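The rules on the wall, version 4

We had one rule when we started, and the rule was "be careful." It lasted about as long as you would expect. Be careful with what? The gripper? The mug? Your own thumb? Everyone on the floor was being careful in a different direction, and the recordings looked like it.

So I wrote a page of rules. Then I wrote a better page, then one that was worse, and as of September we're on version 4, which is taped up beside the door at the Billham site and has so far only been corrected in pen twice. People have asked me to put it somewhere they can read it without standing in the doorway. Fine.

Most of it is about hands. When you collect with a hand-held gripper, the robot that learns from it later is going to copy what you did, including the part where you got bored. If you wiggle a box before you pick it up, congratulations, you have invented box wiggling, and Turis will be doing it long after you've gone home. Version 2 had a paragraph on this that used the word "intentionality." I've been forgiven, mostly.

The current wording: start still, finish still. Hold for a slow breath before you move and another after you let go. If you drop the thing, leave the recording running, pick it up the way you'd want it picked up, and mark the take as a drop. Don't delete drops. I deleted 19 of them in my first week out of pure vanity and had to go and confess to the Ayala people, who wanted them more than the good ones.

Next, the fingers. Wipe the soft pads at the start of a shift and again after anything greasy, floury or sticky. Look at the grip surface while you're there. A worn pad still closes and still picks things up, right until you hand it something smooth. Swap pads in pairs, and write the swap in the log. "Changed the bad one" is not a log entry. I know because it's in my handwriting.

Cables get their own section, which I resisted for two versions on the grounds that adults can manage a cord. Adults can't. If you're wearing a head camera, run the cord down past your shoulder and check it before you reach for anything. Turn your head all the way left and all the way right. If something tugs, fix it now. The same goes for the cable down in the gripper housing: look in, make sure it isn't sitting where a moving part wants to be, and leave it alone if it's fine.

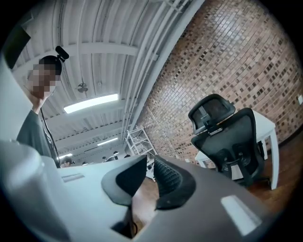
Posted in: Floor Notes

Then there's the section I get the most complaints about, which is breaks. You stop after 100 takes, even if you feel great. You feel great because you've stopped noticing what your wrist is doing. Our record before this rule was 205 in one go, and I've watched the last stretch of it back. It looks like somebody trying to swat a fly with a stapler. Sit down in a proper chair. Put the gripper on a desk first, fingers up, and don't hang it off anything by its cable.

And people. Anyone on the floor should know when recording is on, and they get to ask for it to stop. Faces get blurred before files leave the building. That's a line in the Flusatis project terms, but I'd have it in here anyway.

Version 5 will have something to say about talking during takes. I've been collecting opinions on that one and they are all very loud. I may wait until Sunday, when I can think, and when there's no one near the door with a pen.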